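The Price of Pepper

1.

Aishwarya Iyengar had taught commodity markets for so many years that she could give the first lecture without her notes, and this was the reason she always carried them. She believed that a teacher who speaks without paper begins to tell stories, and that students remember the stories and forget the curve.

On the first morning of the summer course she put the notes on the desk and did not open them.

"Who can tell me the price of pepper?" she asked.

There were six students in the room. The university in Ultby had expected more. A young man near the window looked at his telephone and said a number.

"In which place?"

He looked again. He did not know in which place.

"At what date of delivery?"

He put the telephone down. Macarena Navarrete, who sat in front and had come from the mathematics faculty, raised her hand and said that a price without a place and a date was not a price, it was a rumor. Aishwarya was pleased and tried not to show it. She had said this same sentence herself, in the same words, in a book that had sold 695 copies.

After the lecture she walked home along the canal. It was July and the water smelled a little. She was thinking of Gounder.

2.

Gounder was a trading house. It had never been a big one. When Aishwarya was twenty-four years old she worked there in a room with two fans, and she wrote the daily letter about pepper from Borneo. The letter went to the clients before noon. It said what the crop was, what the ships were doing, and what Gounder thought the price would be in three months.

The person who decided what Gounder thought was Sumathi Kaimal.

Sumathi did not have a degree. She had started in the warehouse, where she learned to put her hand into a sack and say how much water was in the pepper. Later the firm gave her a desk. She did not like models, but she was polite to them, as one is polite to the relatives of a friend.

"Your line is very nice," she said to Aishwarya once. "Where does it know about the rain?"

"The rain is in the error term."

"Then I would like to buy your error term," said Sumathi, "and you can keep the line."

That year Aishwarya's line said the price would go down. Sumathi said it would go up. They argued for a week, and at the end Sumathi let the young woman write the letter in her own way. It went out with the line in it. One of the clients, a small grinding company, believed the letter and did not buy early.

The price went up. It went from 1000 to 2232 before the next harvest, and the grinding company closed.

Nobody at Gounder spoke badly to her. Sumathi came to her desk with tea, and they drank it, and then they wrote the letter for that day. In the autumn Aishwarya left to study for a doctorate. She told everybody that she wanted to understand the error term. It was a good answer for the interview and she gave it many times.

3.

Her flat in Ultby was on the second floor and had more books than it had places for them. When she came in she did not take off her shoes. She went directly to look for the letter.

She did not mean the letter of that week. She had no copy of that one. She meant the letter that had come to her from the lawyer in the spring, when Sumathi died, with a second envelope inside it. She had read what the lawyer wrote. The second envelope she had put away with the electricity bills and the conference invitations, in a place where she would see it every day and so would stop seeing it.

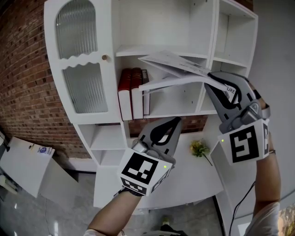 4.

Inside the envelope was one page. Sumathi had written by hand, with the small straight letters of a person who had learned on warehouse forms. The date on top was 9 June 2019.

"Dear Aishwarya,

I have been reading your book. It took me a long time, and I skipped the pages that have only Greek. You write on the first page that a price needs a place and a date. I think I said this to you in the warehouse, but maybe you said it to me. At my age it is not important who has the copyright.

I want to tell you one thing about the grinding company. You always thought they closed because of your letter. I let you think it, because you were leaving and you were using it as fuel. But their owner telephoned me on the same morning and asked what I believed. I told him: up. He asked how sure I was. I said, not very. So he waited.

You see, he had both of us. He had your line and he had my hand. He chose the one that cost him nothing that day. I have thought about him more often than about any client who made money.

Please teach them this also, if there is a chapter for it.

S. K."

Aishwarya read the page standing up. Then she read it at the table. She was angry, and it took her until the evening to find out at whom. For most of her life she had carried a debt, and it had been a useful debt – it had paid for a doctorate, two languages and a chair in a cold town. Now somebody told her that half of it had belonged to another person all the time.

She telephoned Jeptoo Kirui, who had the office next to hers and who worked on auctions.

"If you have two forecasts," said Aishwarya, "and they disagree, and you do nothing, whose fault is it?"

"Are you asking about theory?" said Jeptoo.

"I don't know."

"In theory you did not do nothing. You took a position. You were short of pepper and you stayed short." Jeptoo was eating something. "How did you know it was the evening for that question? I have forty pages of Trolleo's thesis in front of me and I was hoping that somebody would die."

"Somebody did," said Aishwarya, and then she had to explain, and it took an hour.

5.

The next morning she came to the room early. Vlasta Berisha from the student office was there, fixing the blind, which came down only on one side.

"You look like you did not sleep," said Vlasta.

"I slept. I had to change a lecture."

The students came in. The young man took the place near the window again and put his telephone face down on the table, so she knew that yesterday she had been too hard with him. She opened the notes, looked at the second lecture, and turned the pages over.

"A company grinds pepper," she said. "It has no pepper. It receives a letter that says the price will fall. It makes a telephone call, and the person on the telephone says the price will rise, but she is not very sure. What is the position of the company?"

Macarena raised her hand at once. Aishwarya shook her head and waited. The blind moved a little in the wind from the canal.

"They are already in the market," said the young man slowly. "Even if they don't buy."

"In which place?" asked Aishwarya. "At what date?"

He thought about it, and then he asked her for the name of the port.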